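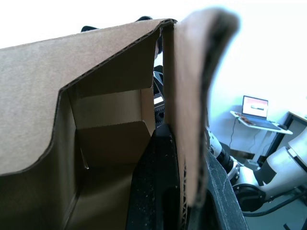

Equipment Plan and Budget
Mortimer Brannigan, Trireo packing project
18 July 2024

When our group started on this plan we thought the hard part would be picking the arms, and we spent a good many happy evenings comparing them (perhaps too many, as our advisor Mervyn Haworth kindly mentioned more than once!). The arms were settled fairly early. What ate up the budget talks was everything that wears out.

Fingertips came first. Handling corrugated board is rough on them, so we priced spare sets from two suppliers, Hodov at $71 a set and Asport at $69. The two dollars hardly matter, but Asport will sell single sets and Hodov wants an order of seven, so we went with Asport and put down four sets to see us through December.

Then there were boxes. I had left them out of my first draft entirely, thinking we could live on whatever the mail room gave us, and Mervyn wrote a large question mark in the margin. He was right to. We want the same size and the same board every time, or our trials can't be compared with each other, so the plan now sets aside up to $400 for new cartons.

Still open is the wrist camera mount. Tlapale has promised us a quote, and I'll add it to the table in the appendix as soon as it arrives.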